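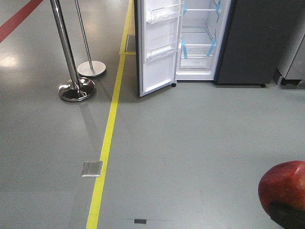

Kyei asked that the budget line for the second arm wait until the floor check is signed, and wrote that a gripper able to hold an apple still needs a safe place to do it. Agreed. Comments are filed under each item.

Pre-purchase inspection, fruit handling cell, Dinetness site
Date of check: 5th May

1. Floor and marked zones
Yellow tape line in place. OK.
Comment: price paint against tape before June. Stirora quoted 837 dollars for paint, labor included.

2. Appliances
Refrigerator door open, blue shipping tape still on the fittings inside. OPEN.
Comment: remove tape before any shelf reach test. Add 60 dollars for spare door bins.

3. Gripper
Holds a whole apple. OK.
Comment: Gandov wants 1144 dollars for the soft finger set. Hold until the bruise test has been run.

4. Cables and counter area
Black and orange cables on the floor behind the office chair, long black cable running out to the left. FAIL.
Comment: buy floor cable covers, 109 dollars a set, two sets. Keep the chair out of arm reach during runs. Counter is fine for placing fruit.
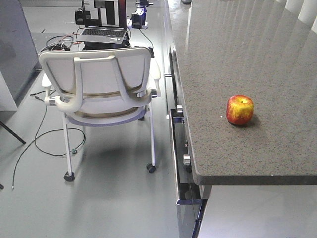

5. Emergency stop
Not checked on this visit.
Comment: the quote for the second arm leaves out a stop button. Ask for it in writing, with the cable length.

6. Sign-off
Items 2, 4 and 5 must be closed first. Recheck in June. Covers can be ordered now from the small tools budget.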